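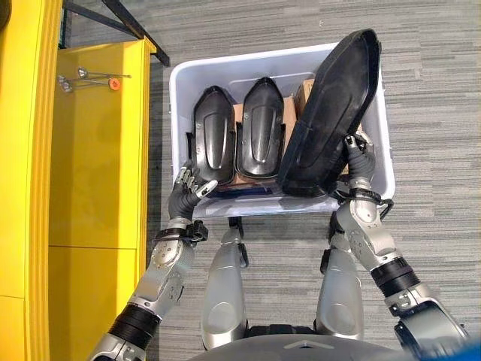
Mid-sized firms slow to retire duplicate customer records, study finds

Most mid-sized companies now have a written data quality policy, but far fewer have given anyone the authority to enforce it, according to a study published in November by the research firm Stekex.

The study is based on replies from 421 data and IT managers at companies with more than 200 staff. Only 33 per cent said that a named person in their organisation could order duplicate or outdated customer records to be removed. The remainder left the decision to individual departments, or had made no arrangement at all.

"Companies have spent a good deal on bringing their data into one place," said Soo-ah Yeo, head of research at Stekex. "The question of who may change it, and on whose word, has often been left for later. Reports drawn from the same warehouse can then give different totals for the same customers."

Respondents named unclear ownership as the main obstacle, ahead of cost and a shortage of trained staff. Firms that had appointed a data owner in each department reported fewer disputes over monthly figures.

Yuk-lan Chang, data director at the software supplier Kahsay, said the findings matched her company's experience with clients. Kahsay reduced its own list of customer databases to 4 last year and now reviews each of them every quarter.

Stekex will present the full results at its briefing in Prernham next spring. A summary is available on request from its Vullstead office.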